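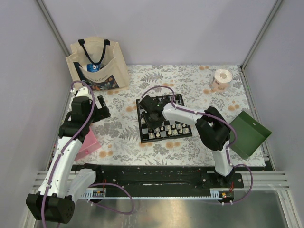 Prüfliste Vorführplatz Schach, Tag der offenen Tür Zolto, Halle 11. Rundgang vor Einlass, November. Beide Arme sitzen vorn an der Schiene, der rechte steht mit dem Greifer über dem Brett - Kabelschlaufe rechts neben dem Sockel hängt mir zu weit raus, bitte kürzer binden.

1. Not-Halt: geprüft, löst aus. Protokoll 209.
2. Absperrung Besucher: fehlt noch, Leltton liefert bis zu 21 Pfosten.
3. Tischdecke: Blumenmuster bleibt, Kanten auf Falten prüfn.
4. Stofftasche hinten links: Abstand zum linken Greifer nachmessen.
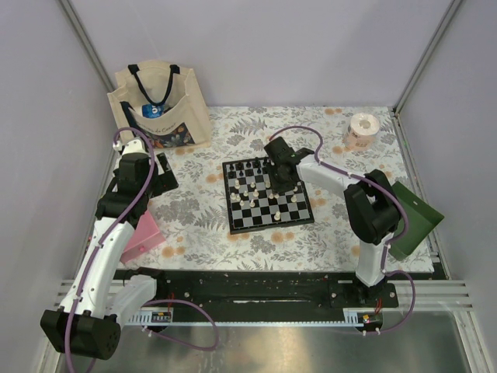 5. Platinen vorne an der Schiene: Abdeckung nachrüsten, Kinder!
6. Feuerlöscher Gang: ok, Plakette 183.
7. Einweisung Standpersonal: offen, macht Haslam vor der ersten Runde um 11 Uhr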